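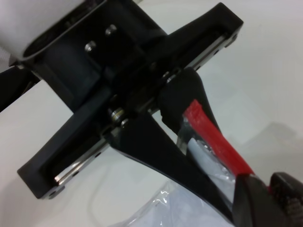
You're going to want to bring your own bags, my sister told me before I set off for the Lucero packing fair, and she was wrong, because I came home with more bags than I could fold. I'd never been to one of these before (who goes to a packing fair for fun? me, apparently) and I had a great Saturday.

It's held in the old Drullier hall, just past the train station, and admission was 7 dollars, which got you a paper wristband and a coffee so weak I could see the bottom of the cup. There were 327 stands on the floor plan. I did maybe a third of them before my feet gave up.

Most of my morning went to the clear bag aisle. I thought a plastic bag was a plastic bag! Well, no. At the Jultov stand they let you squeeze and scrunch whatever you liked, and the thin ones crackle like a candy wrapper while the heavier ones just sort of sigh and stay put. I asked the man there which kind keeps bread from going stale and he gave me a very long answer about air and a very short one about bread, so I'm still using the bread box.

Then there was the folding demo over at Dinditz. Two rows of chairs, all taken, so I stood by the wall with my coat on. You flatten the bag with the side of your hand, fold it in three the long way, and roll it up from the closed end so the air has somewhere to go. I tried it on their table and mine puffed right back open. The lady next to me had hers rolled up like a little cigar on the first go and I was so jealous.

Lunch was a cheese roll from the cart outside (wrapped in paper, go figure). The afternoon was mostly tape and labels, and I skipped the talk on shipping crates to go back for more free samples. They're in the drawer under my toaster now, and the drawer doesn't close all the way.

If you go next year, park behind the station and wear flat shoes.

Contact | Copyright, all rights reserved | Back to top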